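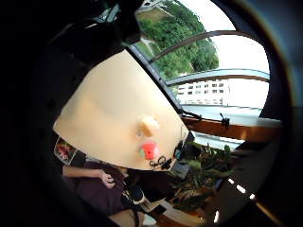

4.2 Filtering demonstrations by view quality

The Prirent set was recorded with hand-held grippers, each carrying a wide-angle camera with a round field of view. The camera moves with the hand, so the view of the work surface changes throughout a demonstration. Large objects close to the lens can cover much of the image, and windows behind the work area can be far brighter than the surface itself. We wanted to know whether removing such stretches before training would help the policy, or whether it would mostly throw away useful data.

Figure 3. View from a hand-held gripper camera. A dark mass close to the lens covers the left third of the image and blocks the upper left of a beige panel. A small wooden cube rests on the lower right part of the panel, and the sky through the window is overexposed.

We began with 730 demonstrations. For each one we calculated two scores: the share of the image covered by near, dark regions inside the circular field, and the share of saturated pixels. The black rim outside the field was masked first, as it is the same in every image and would otherwise raise the first score. Images like the one in Figure 3 score high on the first measure, although the cube can still be seen. A simple threshold on coverage therefore removes many images in which the target is in plain view.

To deal with this we added a visibility check. A small detector, trained on the separate Vistov recordings, marks whether the target object is in view. A stretch is dropped only if its coverage score is high and the detector finds no target for at least 2 seconds. Shorter gaps are kept. Saturation on its own was not used to drop anything, and we passed it to the policy as an extra input instead.

The coverage threshold alone removed 268 demonstrations. With the visibility check, most of these were kept, either whole or with a short stretch cut out. The policy trained on the larger set did better on the placing task, and the gap was widest when the work surface stood in front of a window. On the sorting task we saw no clear difference between the two sets.

The detector adds around 3 hours of processing for the full set on the Dobos workstation. It still misses small objects near the edge of the field, where the lens bends straight lines most strongly. Section 4.3 looks at these misses separately.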